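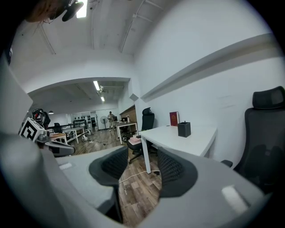 The rules for electing delegates to the youth wing of the Maddocks party changed at its July conference, and Huw Gethin drafted most of the new text. He was branch secretary in Nallum for four years before he took over the standing orders. He talks about them in a back office and workshop with a wooden plank floor, a white cable lying across it and thin white pipes or conduits crossing the ceiling, and he keeps coming back to one number, the membership threshold for a branch to send a voting delegate.

"Under the old rule a branch needed to declare 50 members," Gethin says. "Declare is the word in the rule. There was no check on dues, no check on age. A branch could declare on the morning of the conference and be seated by lunch."

The wing had 3000 names on its national roll when the review began. Gethin's group compared the roll with dues records and dates of birth and was left with 2305 members in good standing. Of the names removed, 343 belonged to people over the age limit of 30. The rest had lapsed.

He does not describe this as fraud. Most branches, he says, kept one list and never took anyone off it. Members turned 31 and stayed on because they still came to meetings, and in some towns they ran the meetings.

"In Etov the branch chair was 38. He was good at it. The branch met every month and filed its minutes, and I can't say that of many others. But he was voting on who would lead an organization he was too old to belong to."

The new rule sets the threshold at 30 paid members on a fixed date, 60 days before conference. Branches below it may combine with a neighbor and send one delegate between them. Members who pass the age limit during a term of office serve out the term but cannot stand again.

The combining clause drew the most objections. Rural branches argued that the larger partner would always choose the delegate. Gethin accepts the point in part. The final text requires the seat to alternate between partners, with the first turn decided by lot.

A second dispute concerned who holds the roll. The parent party wanted it kept at its head office in Tiltivix. The youth wing wanted its own registrar, elected by conference. The compromise gives the wing its registrar and gives head office a read-only copy.

"The party pays for the conference hall, so it feels it should know who is in it," Gethin says. "I don't object to that. I object to it being able to remove a name the week before a vote, and under the old arrangement it could."

Turnout in the first ballot under the new rules was 806. No comparable figure exists for earlier years, when only delegates voted and their totals were not published by branch.

Gethin regards the appeals procedure as the weak part of the document. A member struck from the roll has 14 days to appeal to a panel of three, two of whom are named by the executive. He proposed drawing all three by lot from the branches and lost that vote.

"It will come back," he says. "Someone will be struck off who shouldn't have been, and the panel will be friends of whoever did it. Then they'll amend it."

He turns 31 before the next conference and will not be eligible to move the amendment himself.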